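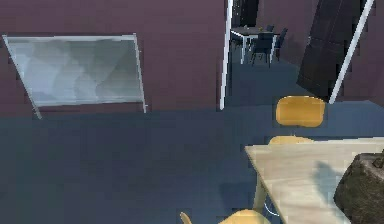 ## Save Handling in Sinidcombe

Babita Maurya and Pacita Salazar
January 8, 2026

Sinidcombe is a single-player exploration game written for the second-year module. The player walks through a house of 23 rooms and collects letters. This report covers the save system only; level design is in the July report.

### Method

The first version wrote the full state of every room to disk at each doorway. A save file came to 1,359 kilobytes and play stopped for a moment while it was written. The second version stores a room only if the player has changed something in it. Rooms left alone are rebuilt from the level data on loading.

### Testing

12 players completed the game on the lab machines. 10 finished with no save errors. The other two lost a collected letter after quitting during a door animation. The fault was traced to the inventory being written before the room, and the order was reversed.

### Remaining faults

- Saves from the first version cannot be loaded.
- The lamp in the cellar always reloads as lit.
- Renaming a save slot clears its play time.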